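**Usden, May 29, 2020** – Pokico, publisher of the blog directory Norkiria, will stop ranking blogs by how often they post. The change takes effect in June.

For years, directories like ours have told readers that a busy blog is a good blog. We repeated it too, and we now doubt it. Our editors read through 1,511 blogs listed on Norkiria and looked at what the most frequent posters were putting up. Nearly 4 in 10 of those blogs were filling their weeks with reposts, link roundups and notes saying a longer post was coming soon. The longer post often never showed up.

We're just as wary of the recommended list in the sidebar. A list of friends who all list each other back tells a reader very little, and until now our system treated every one of those links as a vote.

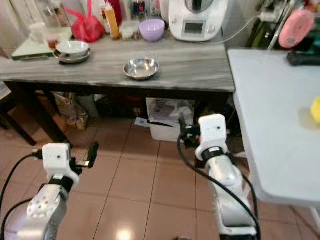
*A gray marble-patterned table in a kitchen.*

Under the new rules, a blog needs 3 posts in the past year to stay listed. After that, the posting schedule has no effect on its place. Swapped links will no longer count. Editors will read a sample from each blog before it is placed in a category, and the notes they write will be public, so bloggers can argue with them. We expect they will.

Will this make the directory better? We don't know yet. Awad, our older sister site, tried hand-picked listings and dropped them after 3 months when the reading pile got too big. Norkiria has a smaller list and a slower update cycle – that may help, or it may only delay the same problem.

Bloggers who think their site has been placed wrong can use the correction form on their Norkiria listing page.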